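Vieira Parcel Exchange: Frequently Asked Questions

What is the Parcel Exchange?
The Parcel Exchange is a program of the Vieira Residents' Center. Participants assemble a box of snacks and small gifts, which is delivered to a household in one of our partner towns, Standero or Ukerico. Each participating household receives a box in return.

Who may take part?
Any household registered with the Center may take part. Registration is free of charge and may be completed at the front desk or by mail. A household may send up to 2 boxes per round.

When is the next round?
Boxes for the summer round must reach the Center by 7th August. Registration remains open through the end of July. Boxes received after the deadline will be held for the following round.

How many households participate?
The most recent round included nearly 300 households.

What may I put in my box?
Packaged snacks, candy, tea, small toys, pouches, stationery and small fabric items are all accepted. Food must be factory sealed and must show its ingredients and date on the package. Homemade food, fresh produce, alcohol, medicine and glass containers are not accepted.

Is there a spending limit?
Participants are asked to keep the total value of the contents under 80 dollars. Receipts are not required.

Do I need to use a particular box?
No. Any clean cardboard box in sound condition may be used, including one with printing on the outside. Old shipping labels should be removed or fully covered.

How should I arrange the contents?
Place large packages in the box first and stand them upright where possible. Snack bags should go in near the top so that they are not crushed. Fabric items may be used to fill the remaining gaps. All flaps must close flat without force.

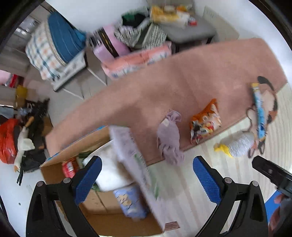 Packages in an open cardboard box, with a snack bag and other small items on the table beside it.

Should I include a list of contents?
Yes. A contents form is supplied at registration. Please place one copy inside the box and hand the second copy to the front desk.

May I include a letter?
Letters and cards are welcome. Please keep letters to 200 words, as many are translated before delivery.

What happens if my box is damaged or lost?
Please contact the Stundovitz Street office and have your registration number ready. The Center does not reimburse the value of contents, but it will arrange a replacement box for the receiving household.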